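关于我们

Zellgate 是一家做木制餐桌和工作台的公司，桌子按订单生产，卖给家庭、学校、小型办公室和餐馆。公司由 Idris Lewis 创办，最初只接旧桌翻新的活，后来客人问能不能照着旧桌的尺寸再做一张，我们才开始自己出图、开料、组装。

现在工坊面积 400 平方米，分开料、组装和涂装三个区域，样品间在工坊隔壁。涂装区单独隔开，有自己的排风。木料到货后先在库房里放一段时间，测过含水率再上机器。赶工的订单也一样要等，所以我们报的交期通常比别家长一些，下单前请留意。

产品

目前固定的产品有两个系列。Bronik 是长方形餐桌，标准长度可以按厘米加减，最长做到 245 厘米，再长就要分成两块面板拼接，运输和上楼都会麻烦一些，我们会先问清楚电梯和楼道的尺寸。Poten 是工作台，台面更厚，桌腿可以加横撑，适合放比较重的东西，也有学校拿去做手工课的桌子。

两个系列都可以选深色或浅色，边缘可以做直边或弧边。颜色以实物色板为准，屏幕上看到的会有偏差。需要色板的客人可以来信索取，每次最多寄 3 块，不收费，也不用寄回。
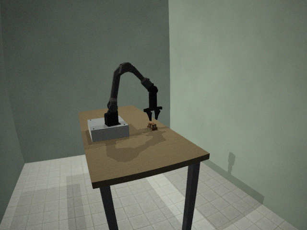

除了新桌，翻新业务也一直保留着。常见的是台面重新打磨上油、修补烫痕和裂缝、更换松动的桌腿。翻新前请先发几张照片过来，包括桌面、桌底和连接处，我们看过以后给一个估价。实际拆开后如果发现别的问题，会先打电话确认再动手。贴皮的旧桌能不能打磨，要看贴皮的厚度，有些只能换面。

合作

五金件和桌腿连接件由 Antoniuk 供应，合作多年，规格基本没有变过，早年卖出的桌子现在仍然配得到零件。木料从几家固定的木材商进货，每批都留有记录，客人想知道自己那张桌子用的是哪一批，报订单号就能查到。

学校和餐馆批量订购时，我们会先做一张样桌，用过两周没有意见再做其余的。去年做得最多的一单是给一所职业学校的食堂，共 70 张，分三批送完。

保养和售后

新桌送到后的头一个月，桌面不要长时间盖着塑料桌布。日常用拧干的布擦就够了，不要用含酒精的清洁剂。上油的台面每年补一次油，油和布可以在我们这里买，也可以自己买家具用油。冬天开暖气的房间，桌子最好离暖气片远一点。

结构部分保修五年，台面的正常磨损不在保修范围内。搬家时如果需要拆装桌腿，说明书最后一页有步骤，丢了可以来信要电子版。

参观和联系

样品间周二至周六开放，来之前请打电话预约。每年六月有一次开放日，可以进工坊看开料和组装，带孩子来的请走侧门，正门那边有叉车进出。订单和翻新的询问请写邮件，一般两个工作日内回复。

本页更新于 2020年8月24日。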